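6 min read

The Gripper Club Takes On the Dishes

I came to the Odgate workshop to borrow a band saw and left, several months later, as part owner of a pair of robot hands. I still don't have the shelf I wanted to build.

Odgate is a shared space. You pay a monthly fee, you get a key and a locker, and you put up with whatever the person at the next bench is into. The person at the next bench to me was Ileana Bucur, and what she was into was getting a robot to wash up. Her kitchen at home is tiny, no dishwasher, and she'd decided (sometime last July, after a big family dinner) that she'd rather spend a year building a machine than do those pans again. I asked one question. By the time she'd finished answering it I was holding a screwdriver!

The project is called Trinberg, after the street she grew up on. The arm itself is a long way off, and we've all made our peace with that. What we do have is grippers you hold in your own hands. You squeeze, the fingers close, and a camera on the tool records the whole thing from the fingers' point of view. Do a job enough times that way and you've got something a robot can learn from, or so the theory goes. It's a lovely idea for a home builder, because you can start on the interesting part before you can afford any motors.

The job we picked was soap and water stuff at a sink. Wiping, squeezing, putting things back where they live. I figured it would be easy. I've been using a sink my whole life!

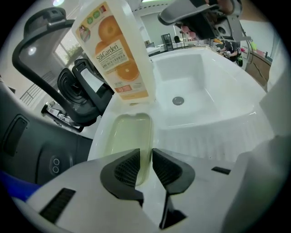 Upside down over the dish: a bottle of SilkGarden and a pool of pale yellow-green liquid.

Liquids are murder. A block stays where you put it, but a squeeze bottle has opinions. Pinch it too softly and it slides through the pads, pinch it too hard and you've emptied it. Half the bottle bends when you lift it, and the other half doesn't, and you only find out which half you've grabbed when it's over your shoes. My first evening on bottles I went home smelling like a fruit salad.

So we spent ages on the pads. Smooth rubber was our first try and I'd skip it if I were you. It grips fine on your desk and then you get a bit of soap on it and it's like trying to hold a fish. Textured pads made a huge difference, and I got weirdly emotional the first time I picked up a bottle and it just stayed picked up. Cosmin Căpraru had been telling us to try texture from the very start, and he was nice enough to mention it only five or six times that night.

The other thing that ate our weekends was knowing where the grippers are. The recordings aren't worth much unless the computer can work out how each hand moved, and that's where the printed black-and-white markers come in. We put them on cubes so there's usually a face pointing toward whichever camera is looking. My early ones were paper glued to cardboard. Please learn from me and don't use paper near a sink. They curled up after 2 sessions and the tracking went completely bananas, with my left hand apparently teleporting through the wall. Rigid cubes, printed flat, matte finish. Glossy ones catch the ceiling lights and vanish on you.

Two hands are also much, much harder than one. With a single gripper I felt like a surgeon. With one in each hand I kept reaching for things with the wrong side and tangling the cables, and I had to learn to slow way down. Ileana's rule is that you move as if somebody's asleep in the next room. It sounds silly and it works.
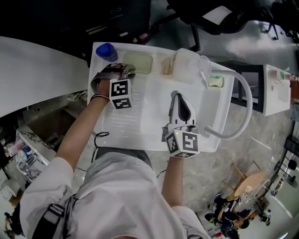

Jeanie Strachan thinks we're going about it backward, and she's told me so more than once: pick the dullest motion you can find, she says, do it 300 times, and leave the bottles alone until the dull one works. I went back and forth on that. She's probably right about the numbers. But I do this after work, for fun, and 300 identical wipes is a lot to ask of a person who came in for a band saw. We compromised on short rounds, with 3 people swapping places so your wrists get a break.

Wrists, by the way, are the part I'd plan for if you're building your own. Our first gripper was so front-heavy that I had to shake my arms out between takes. We moved the weight back toward the palm, shortened the fingers and added a strain relief for the cable, and I stopped complaining (mostly). If you only change one thing on a kit design, change the balance. Hold it out in front of you through an entire song before you decide you like it.

Emanuel Iordache does our software, and he's the one who throws out my bad takes. Bumped camera, gone. Hand in front of the marker, gone. I used to take it personally! Now I check my own recordings before he sees them, and I've gotten picky about the setup too, right down to how the soap is stacked before we start.
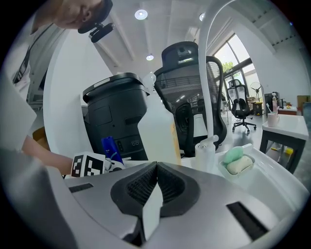

What I'd Do Differently

Start with the pads and the balance, and leave the pretty housing until last. I printed 5 housings before we had a finger that could hold a wet sponge, and four of them are in a drawer now.

Label your cables at both ends. Buy more cable than you think you need, then tie up the slack so it isn't dangling where your elbow goes.

Keep a notebook, on paper, well away from the water. Ours has a page of every change we made to the fingers, and I look things up in it constantly.

And find a shared workshop if there's one near you. I could have built a gripper at my kitchen table, but I'd have quit at the paper cubes. Ileana has started sketching the arm now, and there's a shoulder joint clamped to the bench next to my locker, waiting for bearings. The shelf boards are leaning behind it.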